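TXT 214: Textile Care and Reuse
Handout 9: Sorting and grading knit garments

Reading before class: chapter 14 of the course packet, up to the section on baling. Bring the fiber table from Handout 6.

Where sorting fits in

Used clothing reaches a sorting plant mixed. Shirts, coats, sheets and shoes arrive in the same sacks. The first sort is by product type and is done quickly. The second sort, called grading, is slower and decides the price. Most of this handout deals with grading.

The Stilturthorpe plant in our case study takes in 3,000 pounds of mixed textiles per shift. On the day used for the exercise, 666 pounds went to the knit line. Work out that share before class and keep the answer, as you will need it for the cost sheet.

Knits and wovens

A knit is made of loops. A woven is made of two sets of yarns that cross. Loops let the cloth stretch and recover, and they also let it run or curl when a loop is broken. For grading, this means a small hole in a knit counts more heavily than the same hole in a woven.

Common knits on the line are single jersey, rib, interlock and mesh. Note that "jersey" has two meanings in this course. It is a knit structure, and it is also the everyday name for a team shirt. A team shirt may or may not be made of jersey cloth.

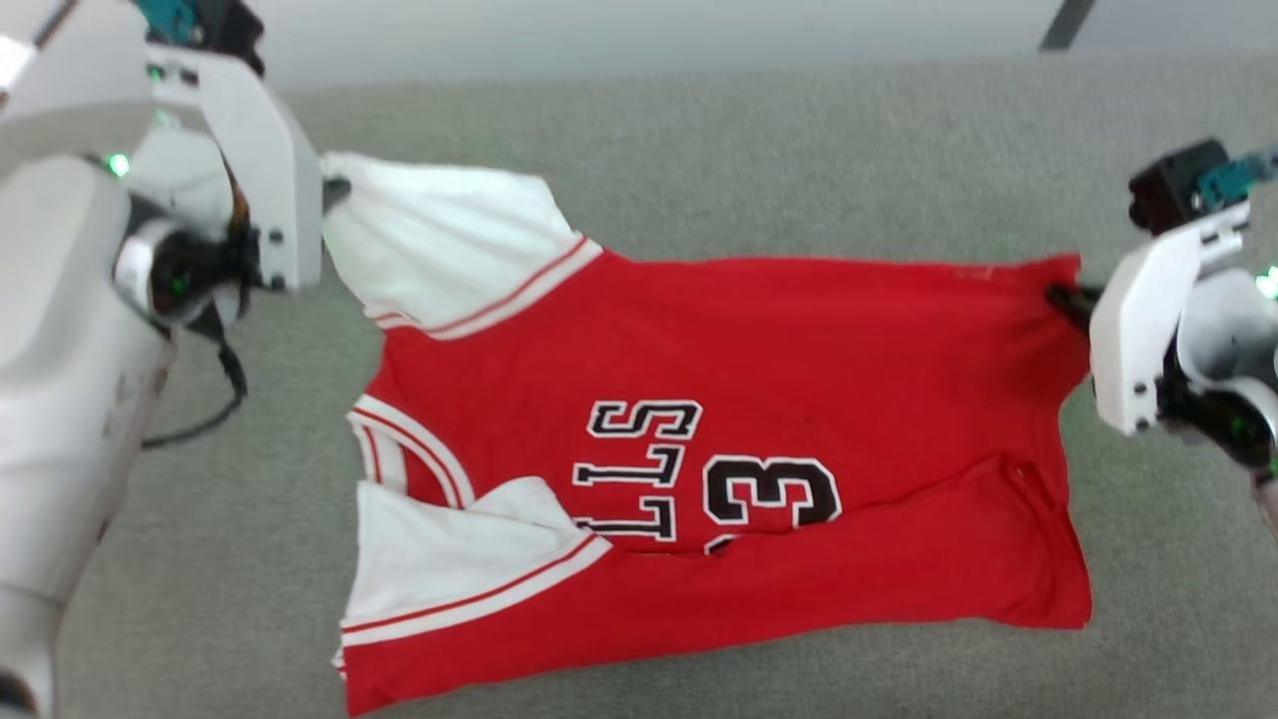

Department of Textiles and Apparel, Natano College

Team shirts are graded separately at many plants because the printing affects both resale and recycling. A large print is a different material from the cloth under it. It may crack or peel while the cloth is still sound. Open out any folds before grading a printed front, and look at the back as well.

Grades used in this course

Grade A: clean, no holes, no stains, print intact. Sold as clothing.
Grade B: light wear, small faults at seams or hem. Sold as clothing at a lower price.
Grade C: not wearable, but the cloth is usable. Cut for wipers if it absorbs water.
Grade D: fiber recovery or waste.

The Alvarado scheme in the packet splits Grade B in two. We don't use the split for homework.

Points to check, in order

1. Collar and neckline. Stretching and skin oil show up first at this point.
2. Underarm. Check for stiffness and discoloration.
3. Side seams, inside and out.
4. Hem and sleeve edges.
5. Print, trim and labels.

Polyester knits rarely make Grade C, as they absorb little water. They usually drop from B to D. Cotton and cotton blends can go to wipers. If the care label is missing, write "fiber unknown" and do not guess from feel alone.

Homework

Grade the 14 garments listed on the Gemeck worksheet. Give one grade and one reason for each. Blends under 50 percent cotton are treated as synthetic. Hand in the worksheet with the cost sheet attached.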